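Tuesday, late

Long one today. We spent the whole shift on the new rules for the laundry bench and hardly any of it on laundry.

Matilde Sequeira came over from Trultbridge at ten with the second draft of the working rules. The first draft ran to 2 pages and everyone agreed with it, mostly because it didn't say much. This one says things. I read it standing up with my coffee and had marked four places before I sat down.

The first argument was over the starting state. At the moment each of us sets out the clothes however we like and writes "pile, mixed" in the log. Matilde wants the pile on one side, the middle of the table clear, and both arms parked before anyone touches the fabric. I said the middle being clear was already the habit. She said a habit isn't a rule and asked me to find where it was written down. I couldn't. 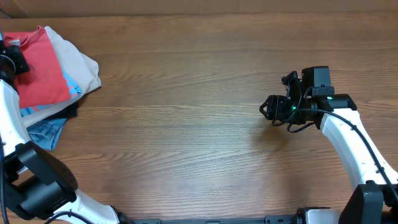
So that went in, as rule one. Arms stopped, pile placed, hands out, a spoken "clear" from the person at the table, and only then does the person at the console enable motion. The person who says "clear" can't be the one who enables. That last part will be a pain on the early shift when there are only two of us and one is usually on the phone to Fovdale, but I think she's right. I've done both jobs myself plenty of times and I was never careful about it.

Speed next. The draft caps the arms at 10 percent whenever a person is inside the tape line. I had been using a bit more than that for setup moves. I tried a few at the cap before lunch and they're slow but not unbearable. I'll stop complaining after a week, probably.

Then cables. The old checklist just says "cables OK," which means whatever you want it to mean. I rewrote it so you have to take each arm slowly through its reach and watch the cables the whole way, and stop if anything pulls or catches. It adds a few minutes at the start of a shift. I put my initials by it so they know who to blame.

Lunch at my desk. Leftover rice.

In the afternoon we did the part on what counts as a fair trial. It isn't safety, but Matilde wants it in the same document so people only have one thing to read. The Lididville bench reported their numbers last month over 500 trials and ours came from 700, and when she put the logs side by side the two sets couldn't be compared. They had been throwing out any trial where the garment landed outside the reach area. We counted those as failures. Neither of us was cheating, we just never agreed. The new wording says a trial counts from the moment motion is enabled, and it stays in the log even if you stop it yourself, with the reason written next to it.

I also asked for a line about the open grip check. Before a run starts, both fingers should be fully open with nothing between them, and somebody has to look at the wrist view and confirm it. We've been trusting the number on the screen. I had a thread stuck in a finger pad in the spring and the number looked perfect all morning.
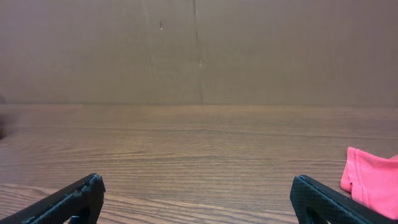

Wrist view, fingers open, pink cloth off to the right.

We went back and forth on whether a garment may sit that near a finger at the start. Matilde would like a fixed minimum distance. I think a distance nobody measures is worse than none, and I'd sooner say the cloth must not be between the fingers and leave it there. We left it open. She'll ask at Kneževič, where they've been running under written rules longer than we have.

One more thing I want to remember for the next draft. There's no rule about who can change the rules. If I decide on a Saturday that the speed cap is silly, nothing on paper stops me from changing the setting and forgetting to put it back. I suggested a change sheet taped inside the cabinet door, with date, name, what was changed and when it was put back. She wrote it down but she looked tired by then.

She left for the train at about 5. I typed up the bench copy, printed it, saw I had spelled "gripper" with one p in the heading, and printed it again. It's in the plastic sleeve by the console now. Old one is in the recycling.

Tomorrow: tape line needs redoing on the window side. Ask for more tape. Send Matilde the cable wording before noon.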